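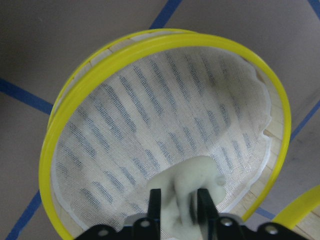
by the author of Second Sift

I have been told three times this year that I should be sifting my flour. Two of those times it was a recipe, and once it was a stranger behind me in line at the store, who looked at the bag in my cart and decided I needed help. The reason was the same every time. Sifting adds air, and air makes the cake light.

I believed this for most of my adult life. I sifted onto wax paper, I sifted twice when the recipe said twice, and I wiped flour off the counter, the floor and once the cat. Then in January I was snowed in for a few days with a large bag of Galevell all-purpose and not much to do, and I started wondering where all that air was supposed to go.

Think about what happens next in most recipes. You sift the flour, so it's fluffy. Then you dump it into a bowl of butter, sugar and eggs and stir. The flour gets wet. Whatever air was sitting between the grains is now either out in the kitchen or beaten in by the mixer, and the mixer was going to do that anyway. I can't see how a few seconds of fluffiness makes it through that, and I've never read an explanation that didn't just say "air" again in a different spot.

So I baked the same plain yellow cake both ways. Same pan, same oven, 30 minutes each. I weighed the flour, and this turns out to matter more than anything else I'm going to say. I had one slice of each in front of me and I could not have told you which was which. My neighbor picked the sifted one as lighter. She also picked it as saltier, so make of that what you like.

Before anyone writes in: yes, this was 2 cakes. I don't have a lab. If somebody has baked a few dozen of them under proper conditions and found a difference, I would like to read it, and I mean that. What I keep finding is people quoting each other.

Where I think the advice does come from is the cup measure. If you scoop flour straight out of the bag it packs down, and you can end up with a good bit more than the recipe wanted. Sift first and then spoon it into the cup, and you get less flour. Less flour makes a softer cake. So people sifted, got a better cake, and gave the credit to the air. A kitchen scale fixes the whole thing for less than the price of lunch. Mine is a Treltitz with a cracked display and it still works fine.

The wording in old recipes bothers me too. "One cup sifted flour" and "one cup flour, sifted" are different amounts, and half the recipe sites I read use them as if they were the same. The Casado cookbook my aunt left me switches from one to the other inside a single chapter. If the amount really hangs on where the comma goes, I'd like to see somebody get the comma right before I'm lectured about technique.

I'm not saying throw the thing out. I still use one for cocoa powder, which comes out of the can in little rocks that no amount of stirring will break up. Powdered sugar too, if it's been open a while. Angel food cake I'm leaving alone, partly because you're folding the flour into egg whites and lumps would be a real problem there, and partly because I've made it 8 times in my life and I'm not confident enough to start removing steps. And if you live somewhere with pantry bugs, looking over your flour before you bake is a fine habit whatever I think about air.

But the everyday stuff, no. Banana bread, pancakes, muffins, most cookies. I put the flour in the bowl with the baking powder and salt and go around it with a whisk until it looks even. That mixes it better than a sifter does, as far as I can tell. Try sifting flour with cinnamon sometime and look at the pile - you get stripes.

I was reminded of all this because Travora, where I buy my baking pans, sent out a newsletter last week with a "triple-sift method" for weekday muffins. Triple! For muffins! The same email had three sifters in it with prices next to them. I'm sure that's a coincidence.

Somebody in the comments on my bread post said I take the joy out of baking by picking at it like this. Maybe. I get plenty of joy from having one less thing to wash. What I don't enjoy is doing a chore for twenty years on the strength of a reason that falls apart when you ask it a single question.

Next I want to look at room temperature eggs. I have my doubts there too, but I've only tried it once, and the batter did look a little curdled with the cold ones, so I may have to eat my words. I'll post when I've made a few more.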